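Grodura Releases Prelero Hard Wax Oil for Wooden Game Boards and Tabletops

Mar 8, 2026 - Grodura has released Prelero, a clear hard wax oil for small wooden goods that are handled often, including chessboards, trays and tabletops. The product replaces Feyisa, which will be sold until stock runs out in May.

Prelero is supplied in two can sizes and applied by cloth in two thin coats. The first coat must stand overnight before the second is put on. Full hardness is reached after one week at room temperature. The dried film is matte and does not change the contrast between light and dark squares to any degree measurable by the company's color meter.

Rub testing was carried out at the Eltov plant. Coated maple and walnut samples were rubbed with a felt pad under a fixed load for 1000 cycles and checked every 50 cycles. Loss of gloss stayed within the limit set for the earlier product. A total of 348 samples were tested across 3 batches. 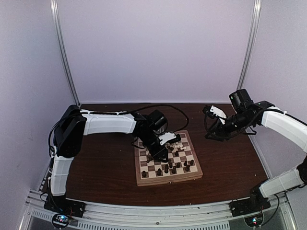
Wooden chessboard on a dark brown tabletop, both pictures.
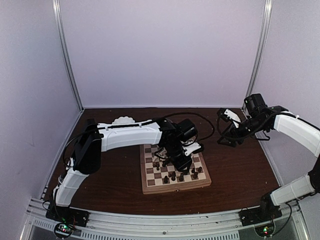
Ludger Steinbach asked that buyers not put Prelero over old varnish, as the oil has to enter the wood to set. Boards with a varnish finish should be sanded back to bare wood first. Hinges and latches should be taken off or masked.

Prelero can be ordered from Grodura dealers now. Safety sheets are sent on request.

Comments (3)

marten_w: Does it smell for long? Feyisa took two weeks to air out in my shop.

Oakbench: Any word on end grain? The sheet for the old one said three coats.

pl_turner: Used the test can on a folding board. Went on thin, no streaks. Keep it out of the hinge slots.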